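The Kustgate Copy

The book was delivered to the Prevville office in December and signed for by Benito Montes at the front desk. The delivery slip gave the item as one bound volume, 1,161 pages, property of the Seyoum estate. Condition on receipt: closed.

Montes carried it to the marble-patterned table and set it down with the page edges facing out. He filled in the intake form as far as line 4, which asked for a title. The gold lettering on the cover was ornamental and he could not read it. He wrote "see cover" and moved to line 5.

Chibuzor Amadi came down from the upper level with the estate's letter. The letter ran to two paragraphs. The first set the insured value. The second stated that the volume was to be opened at page 56 and at no other page.

"How do you open a book at page 56," Montes said, "without passing the others?"

Amadi read the second paragraph again. It gave no method.

They agreed to leave the book where it was until the estate replied. Work in the office continued. People crossed the floor, chairs were moved and returned, and the book stayed shut.

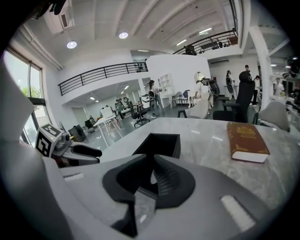 The Kustgate copy on the table, second hour.

At 4 p.m. the reply came. It was one line long and asked whether the book was still closed. Amadi looked over the railing at Montes. Montes looked at the table, then typed "yes" and waited for the next instruction.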